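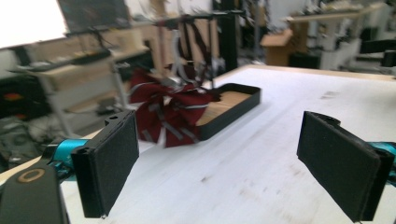
Sirnia Automation, service notice on the Flatix textile handling cell at our Prokcombe site. (1/6)

On 29th September the cell released a fabric item before reaching the tray. The release was not commanded. No one was injured, and the cell was stopped by the operator on duty. (2/6)

A review of the log found 54 early releases in 394 cycles. Most involved thin or bunched fabric. Rigid parts were not affected. (3/6)

The fault was traced to the grip check. After the March software update, a brief drop in finger pressure was read as a completed placement, and the jaws opened. The earlier setting has been restored at Prokcombe. (4/6)

Soliman, our safety assessor, has asked that all sites running the same update keep hands clear of the tray area while the cell is powered, and use the stop button before picking up any dropped item. Customers should not change the pressure limit themselves. (5/6)

Testing of the restored setting stands at 188 cycles with 2 early releases, both under study. The cell remains out of regular service. Site managers may send log files to the service desk. (6/6)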